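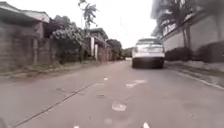
Who pays for a street?

The people who live in the town pay for most of it, through local taxes, and the people who own the houses beside it often pay a second time, when the street is first built or when it is rebuilt.

Chapter 12
The Cost of Local Streets

By Urs Frei and Emil Fankhauser
June

Search this book Enter a word Go

In the previous chapter we looked at goods that a town sells, such as water and bus tickets. A household that uses more water gets a larger bill. In the present chapter we turn to a good that is almost never sold, although it costs the town a great deal of money. Between the front door of a house and the nearest main road there is a local street, and the person who walks or drives there gets no bill for it.

Economists like to begin with two questions. Can we keep a person out who doesn't pay? And does the use by one person leave less for the next person? For a local street, the answer to the first question is that we could, but it would be foolish. A gate and a guard at each corner would cost more than the street brings in. The answer to the second question depends on the hour. At 3 in the morning one more car takes nothing from anybody. At 8 in the morning, on a street where two cars can hardly pass, one more car makes everybody wait.

For this reason a local street does not fit well into the usual table of private goods and public goods, which you will remember from Chapter 2. It moves from one box of the table to another in the course of a day. Students often lose points in the examination when they put it in one box and leave it there.

12.1 Three kinds of cost

The first cost is the land. It is easy to forget, as the town usually received it long ago and doesn't write it in its yearly accounts. But a street takes land that could carry houses or gardens. In Illow, the town which we will use through the whole chapter, the old quarter called Kerr was laid out with narrow streets by farmers who did not wish to give up more of their fields than a cart needed. The newer quarter, Runach, was planned by an office, and there the streets are wide. The owners in Runach have smaller gardens for it.

The second cost is construction. It is paid at one time and enjoyed over many years, and so a town will normally borrow the money. We come back to borrowing in section 12.4.

The third cost is upkeep, and it will take most of our attention. Water goes into small openings in the surface. In winter it freezes and makes them larger. When a crack is closed early, the work is cheap. When it is left alone, the base under the surface becomes soft, and then the whole street has to be opened.

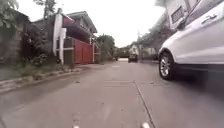
Upkeep also has a political side. A council that saves on upkeep shows a better account in the same year, and the bill comes to a later council. The voters see a lower tax at once, while the damage to the base is not seen by anyone who isn't an engineer. We call it hidden borrowing. It has the same effect as a loan, but it needs no vote and it appears in no table.

In Illow the council cut the upkeep of Kerr in one difficult year, with the promise to put the money back in the next. The next year was also difficult. Gerasimos Raptis, who was then the town engineer, wrote a letter to the council of which we give a part:

"You ask me whether the streets can wait. A street can always wait – it has no voice in the meeting. I ask you only to write down what the waiting costs, in the same book where you write down what it saves."

The council did not write it down. When the streets of Kerr were at last rebuilt, the owners were asked for a contribution of 414 francs for each meter of their front. In Runach, where upkeep had continued as planned, the owners paid 107 francs a meter for a new surface.

Be careful with these two numbers. It would be tempting to say that the difference is the price of neglect. But the work was different, as Kerr also got new pipes, and the older streets are harder to reach with machines. Exercise 2 at the end of the chapter asks you to list what else you would need to know before you compare them.

12.2 Who wears out the street?

A fair rule, many people would say, is that the one who does the damage should pay for it. Let us see how far the rule can take us.

Damage to a surface grows much faster than the weight that stands on each axle. A vehicle with twice the load on its axle does far more than twice the harm. It follows that the daily trips of a family in a small car do very little to the street, and that a small number of heavy vehicles can do most of it.

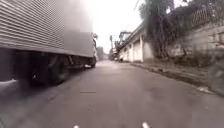 Suppose now that the town wants to charge by weight. The furniture firm Estisico sends its goods to customers in Kerr, and it would have to pay a fee for each delivery. The firm would add the fee, or a part of it, to the price of a table. In the end the family that ordered the table pays. You may find that quite right, since the table had to come somehow. But notice that we began with the firm as the one who does the damage, and we have finished with the family.

Who really carries a fee or a tax, after all prices have moved, is called its incidence. The question will follow us through the rest of the chapter. Before you read on, try to answer it for the contribution of the owners in Kerr, when the house is rented to somebody else.

Comments

Kumudini Cassim
I teach this chapter to first-year students and the table question always gives a good discussion. Could the authors add the case of a private road? My students ask for it each time.

Balthasar Marti
In 12.1 you say the land is not in the yearly accounts. In my town it is, but with a value of one franc. I suppose it's the same thing.

Kumudini Cassim
Also, where are the solutions to the exercises? The link in Chapter 2 works, but from this one I come back to the contents page.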